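4　存现句的使用情况

4.1　语料来源与句子的选取

本节讨论汉语学习者在书面叙述中怎样使用存现句。所谓存现句，本文采用比较窄的定义：句首是表示处所的成分，中间是动词或动词加“着”“了”，后面是表示人或事物的名词性成分，例如“墙上挂着一张地图”“门口来了一个客人”。“有”字句和“是”字句如果句首是处所，也算在内。句首带介词“在”的句子，例如“在桌子上有一本书”，我们单独标记，因为这类句子在教师的判断里意见不一致，4.3节会专门谈到。

语料是Halthorpe语言中心中级班学习者的作文，写作时间在一个学年之内，最后一批作文在四月收齐。参加者共39人，母语为英语或西班牙语，学习汉语的时间都在两年以上。作文的题目有三种：介绍自己的房间，介绍小时候住过的街道，介绍一次搬家的经过。三种题目都容易引出处所的表达，不过程度不同。每次写作的时间为80分钟左右，可以查词典，不可以使用翻译软件。

全部作文按句号、问号和叹号切分以后，得到3526个句子。学习者使用标点的习惯跟母语者有差别，有的人整段只用逗号，到段末才用一个句号。对于这样的段落，我们请两位标注者先按意思断句，然后再标注。两位标注者是Marisol Holloway和Noemi Pruitt，两人都教过中级写作课，但是没有教过这一批学习者。两人的标注不同时，先各自写下理由，再一起讨论；讨论以后仍然不同的句子，不进入后面的分析。

按照上面的定义，语料里一共找到345个存现句。这个数量在全部句子里不到十分之一。我们原来估计会更多，因为三个题目都跟地方有关系。仔细读作文以后可以看到，学习者并不回避描写地方，他们回避的是存现句这个形式。同样的内容，他们更愿意用“我的书在桌子上”这样的句子来说，也就是把事物放在句首，把处所放在后面。这样的句子在语法上没有错误，可是放在一段描写里，连续出现几次，读起来就不太自然。下面这一段出自一名英语母语者的作文：

“我的房间不大。我的床在窗户旁边。一个桌子在床旁边。一个台灯在桌子上。很多书在地上，因为我没有书架。”

第二句可以接受，因为“我的床”是读者可以推知的事物。第三句和第四句的句首是“一个桌子”“一个台灯”，都是第一次提到的事物，汉语一般不把这样的成分放在这个位置。第五句的“很多书”情况比较模糊，Holloway认为可以接受，Pruitt认为在口语里可以接受而在作文里应当修改。

4.2　动词的选择

学习者使用的动词非常集中。“有”占绝大多数，其次是“是”，再次是“放着”。“挂着”“摆着”“贴着”“种着”都有出现，但是往往只出现在少数人的作文里，而且同一个人会重复使用。例如有一名学习者在介绍街道的作文里用了“种着”，后来在介绍房间的作文里也写了“阳台种着花”，在介绍搬家的作文里又写“新家的院子里种着两棵苹果树”。可以说，这个动词他已经掌握了，但是它跟植物以外的事物没有关系，不能帮助他说出别的句子。

“有”的优势不难理解。中级班使用的课本《Itura汉语》在第一册就教“桌子上有一本书”，而“着”在第二册的后半部分才出现，并且先教的是“他坐着看书”一类的用法，存现句里的“着”只有一课。课本的练习多数是替换练习，处所和事物可以替换，动词固定不变。学习者做练习的时候不需要考虑动词，写作文的时候也就想不到动词可以变化。

从意义上看，“有”只告诉读者某处存在某物，而“放着”“立着”“堆着”同时告诉读者这个事物是什么样子的状态。对母语者来说，选择哪一个动词，跟事物的形状有关，跟人对它的态度也有关。“桌上摆着几本书”让人觉得书是整齐的，是有人有意放好的；“桌上堆着几本书”让人觉得书很多，或者很乱；“桌上扔着几本书”则带有不满意的意思。三句话的处所和事物都一样。

在我们的语料里，“堆着”只出现在搬家的作文里，“扔着”没有出现。教师访谈的结果也支持这一点：接受访谈的教师都说，课堂上会讲“放”和“挂”，很少讲“堆”和“扔”，原因是课本上没有，考试也不考。一位教师认为，这些动词属于词汇的问题，不必放在语法课上讲。我们不太同意这个意见。动词本身是词汇，可是学习者不知道它们可以进入这个格式，这是语法的问题。有学习者会说“他把衣服扔在地上”，却不会说“地上扔着衣服”，可见他缺少的并不是“扔”这个词。

4.3　处所成分的形式

处所成分的错误主要有两种。第一种是缺少方位词，例如“桌子有一个杯子”“我的包有三支笔”。第二种是多用了“在”，例如“在墙上挂着一张照片”。

缺少方位词的错误，在英语母语者和西班牙语母语者的作文里都有。汉语的普通名词要变成处所，一般需要加“上”“里”等方位词，而地名不需要，机构名称可加可不加。学习者一般知道这条规则，错误多数出现在名词比较长的时候。“我妈妈给我买的那个蓝色的箱子有很多旧衣服”，写到“箱子”的时候，写作者大概已经把注意力放在后面的部分了。同一名学习者在短句里写“箱子里有旧衣服”，没有错误。

相反的情况也有，就是地名后面多加了方位词，例如“Zamora里有很多老房子”。写这句话的学习者小时候住在那里，她的作文里这个地名出现了多次，每次后面都带“里”。课后我们询问她，她说老师教过“有”的前面一定要有方位词。规则记得很清楚，只是记得太宽了。

句首的“在”是争论比较多的问题。一部分教师见到就改，另一部分教师认为可以保留。母语者的口语里确实能听到“在桌子上有一本书”，在翻译的文章里更常见。我们的做法是不算错误，但是分开统计。结果是，带“着”的句子里句首用“在”的情况比“有”字句少。这一点可能有两个解释。一个解释是，学习者学“着”的时候水平已经提高，“在”的问题已经部分解决。另一个解释是，带“着”的句子多是作为整体背下来的，背的时候就没有“在”。目前的语料不能区分这两个解释。

方位词“上”和“里”的混用也值得注意。“报纸里有一条新闻”“椅子里坐着一个老人”都出现过。后一句在母语者那里并不是完全不能说，如果是很大的沙发，“沙发里坐着一个老人”很好；如果是普通的木椅子，就应该说“椅子上”。学习者母语的介词对此有影响，但不是唯一的原因。 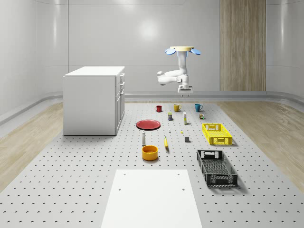
图1　室内物品（计算机绘制）

存现句的宾语部分，最常见的问题是数量成分。汉语存现句的宾语一般要有数量成分或者别的修饰成分，光杆名词虽然可以出现，但是语气往往不完整，需要后面再接别的句子。学习者的作文里，宾语前面的量词大部分是“个”，专用量词用得不多，集合量词更少。集合量词的作用不只是计数，它还说明事物排列的方式。例如图1中的杯子，说“有三个杯子”，读者知道的只是数量；说“摆着一排杯子”，读者就知道杯子是怎么放的。同一个图里的柜子，用“有一个柜子”和“立着一个白色的柜子”来说，也有相似的差别。“一排”“一堆”“一叠”“一串”这些成分，跟4.2节谈到的动词常常是互相配合的：“摆”和“一排”搭配，“堆”和“一堆”搭配，“摆着一堆杯子”就有一点儿奇怪。课本把量词和动词放在不同的课里教，这种配合的关系就不容易看到了。

语料里使用集合量词的句子，大多数在介绍街道的作文里，例如“街的两边有一排树”“我家后面有一排车库”。这些句子的动词仍然是“有”。也就是说，有的学习者已经掌握了集合量词，有的学习者已经掌握了“着”，但是两者同时出现在一个句子里的情况很少见。少数写得好的句子，如“窗台上摆着一排小花盆，都是我奶奶留下来的”，出自同一名学习者，他在中国上过一年中学。

4.4　宾语的有定与无定

存现句的宾语一般是无定的，这是很多语法书都提到的。学习者对这一点掌握得比预想的好。宾语是“我的”加名词的句子有一些，如“桌子上有我的电脑”，这类句子不一定是错误，要看上下文。如果前面在列举桌子上的东西，“有我的电脑，有妹妹的作业本，还有妈妈的眼镜”是很自然的。两位标注者在这里的不同意见最多。Pruitt倾向于看上文，Holloway倾向于先看句子本身。经过讨论，我们决定凡是出现在列举里的都算正确。

宾语是人名的句子更复杂一些。“门口站着我们的老师”是可以说的，它带有发现的意味，好像镜头慢慢地移过去，最后才看到老师。“门口站着他”则很难接受。学习者的作文里有两例“站着他”，都在搬家的作文里，说的是来帮忙的邻居。修改的时候，教师把两例都改成了“他站在门口”，没有说明理由。如果能够顺便说明代词为什么不能放在这个位置，也许对学习者更有帮助。

西班牙语母语者在这一方面有一个可能的便利。西班牙语里，动词在前、主语在后的语序比较常见，因此“来了一个客人”这样的语序对他们不陌生。语料里带“了”的隐现句，确实多数是西班牙语母语者写的。不过参加者中西班牙语母语者的人数较少，个人的差别又很大，我们不想把这个结果说得太肯定。

4.5　段落中的存现句

以上各节都是把句子单独拿出来分析。如果把句子放回段落里，还可以看到另外一些问题。

母语者写一个地方，常常先用一个存现句把事物引出来，下一句就用这个事物作话题，再往下说，例如“墙角放着一把旧椅子，椅背已经断了，可是谁都舍不得扔”。学习者写存现句的时候，往往一句接一句，每句引出一个新的事物，但是引出以后不再提到。读者看到的是一张物品的清单。有一篇介绍房间的作文，连续用了七个“有”字句，语法上没有一处错误，两位教师给的分数都不高。评语分别是“单调”和“请多写一点儿感觉”。这样的评语学习者看了以后不太知道应该怎么改，他的第二稿增加了“我很喜欢”三次，其他部分没有变化。

我们请这名学习者再写一次，条件是每个存现句后面必须有一个小句继续说同一个事物。第三稿的长度没有增加很多，内容却清楚得多。其中一段如下：

“书桌上放着一个录音机，是我爸爸上大学的时候买的，现在已经不能用了。录音机旁边有一盒磁带，上面的字我看不懂。”

第一句的动词也从“有”变成了“放着”，而我们对动词并没有提出要求。这只是一个人的例子，不能说明一般的情况。但是它提示我们，动词的选择和段落的组织可能有关系：写作者准备继续谈一个事物的时候，会更仔细地想它是以什么样的状态在那里的。

处所成分在段落里也有连接的作用。母语者的描写多数有一个方向，从外到里，或者从左到右，处所成分按照这个方向一个一个地出现。学习者的作文里，有方向的和没有方向的都有，这跟写作者在母语里的写作习惯大概也有关系。在介绍街道的作文里，方向比较清楚，因为街道本身有两头，写作者多数是从自己的家开始，一直写到学校或者车站。在介绍房间的作文里，方向就不太清楚，常常先写床，然后写天花板，再写门外的走廊，最后又回到床的下面。

4.6　教师修改的情况

教师在作文上的修改也作为材料保存了下来。修改最多的是方位词，几乎每一处缺少的方位词都改了。其次是句首的“在”，不同的教师做法不同，这一点前面已经提到。“有”改为别的动词的情况最少，一般只有在句子读起来实在不顺的时候才改。至于“一个桌子在床旁边”这样的句子，多数教师只把“个”改为“张”，句子的语序保留不变。学习者拿到作文以后，很自然地认为语序是正确的，下一次仍然这样写。

我们把这个情况告诉了参加访谈的教师。有的教师表示，批改的时间有限，只能先改明显的错误；也有教师说，自己作为母语者，读到这样的句子会觉得不舒服，但是一时说不出是哪里不对，所以就没有动。后一种回答很值得重视。存现句的问题多数不在句子内部，而在它应该出现却没有出现的地方，批改的时候眼睛看到的是已经写出来的句子，没有写出来的形式比较难发现。

第二稿和第一稿的比较放在第5节，那里将按照题目分别说明存现句在修改前后的变化。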